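Vintage Ball Talk > Uniforms and Old Gear > Best year for road stripes?

carnach_lefty
Joined in July, posts: 23

Hi all, long-time reader, finally made an account. I help run the little display case at the Cilham town ballpark and I've got a question on old road uniforms. A few pictures first, then the question.

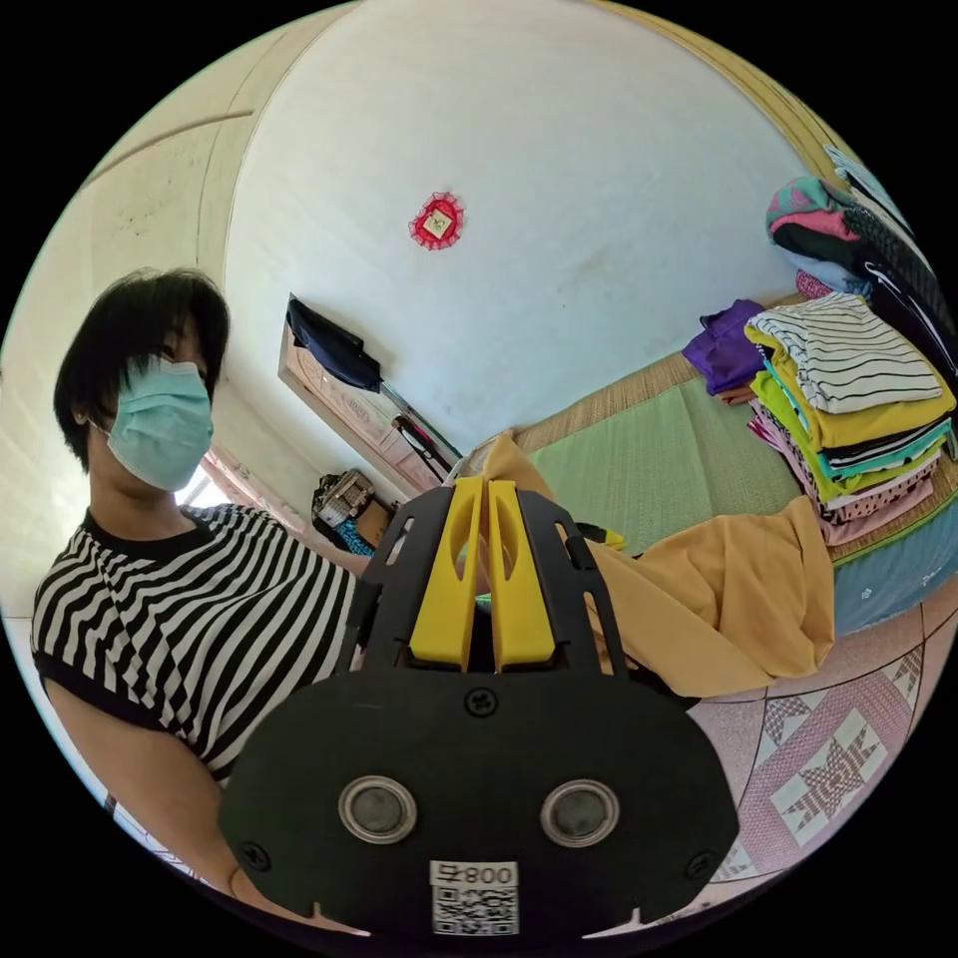
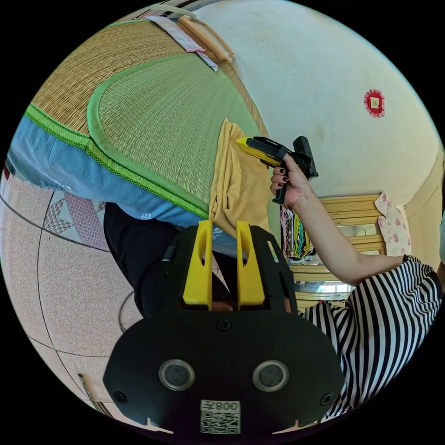
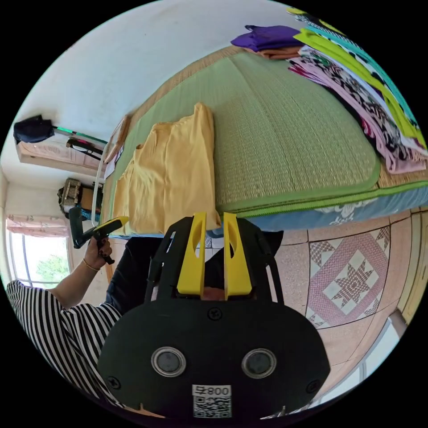 So we have a team photo of the Cilham mill nine, no date on the back, and half the guys are in pinstripes while the other half are in plain gray. I've always been told the club dropped the stripes after a bad season and bought cheap flannels from Lytvynenko, the dry goods store on Main. But then why both in one photo? And the caps don't match either (two have a band around the crown, the rest don't). One fellow in the back row is wearing a sweater with stripes running sideways, black and white like the top in my pictures up there, and I can't place it at all. Was that a football jersey? Catcher's undershirt? I'd love to put the right decade on the card before we open the case again.

steltosar_9
Posts: 600

Welcome! Sideways stripes on a ballplayer usually make me think of a warmup sweater, and those hung around for ages. Guys wore whatever kept the arm warm. I wouldn't date anything from it. Look at the collars on the flannels instead. Full fold-down collar, you're early. Little stand-up band, a bit later. No collar at all, later still.

dustyinfield
Posts: 80

Going to disagree with the collar thing a little. That works for the big clubs, who bought new sets. A mill team wore a shirt until it fell off. My grandfather's team had hand-me-downs that were some 12 years old when he got them, and they were already patched at the elbows! I'd go by the gloves. Can you see any webbing between the thumb and first finger?

carnach_lefty

Ooh, okay. Collars are mixed too, naturally. Gloves are tough, most of them are in laps or tucked under an arm. The one I can see well is small and puffy, looks like a pillow, no web that I can make out.

steltosar_9

Fair point on the hand-me-downs, but it cuts both ways, dusty. People kept gloves even longer than shirts. I played with my dad's until high school. The newest thing in the photo is what sets your date, so if even one shirt has no collar, start there and ignore the rest.

dustyinfield

Newest thing, sure, I'll give you that. I still don't buy that you can tell a missing collar from one that's folded under. I've seen guys tuck them in when it was hot.

bleacherpie
Posts: 12

Could the two uniforms be two teams? We had a picture like that at the Carnach library that was labeled as one club for years, and it was really both sides posing together after a picnic game. Count the catchers. If there are two sets of shin guards on the grass you've probably got your answer.

carnach_lefty

Oh wow, I never even thought of that. There's one mask on the grass for sure, and something dark next to it that could be a second one or could be somebody's hat. I'll get the magnifier out tonight and post a proper scan once I get it out of the frame. It's glued to the backing board so please be patient with me!

dustyinfield

Do NOT pull it off the board. Scan it through the glass if you have to.

steltosar_9

Agree with dusty on that one. Tilt a lamp from the side and shoot it straight on, you'll lose most of the glare.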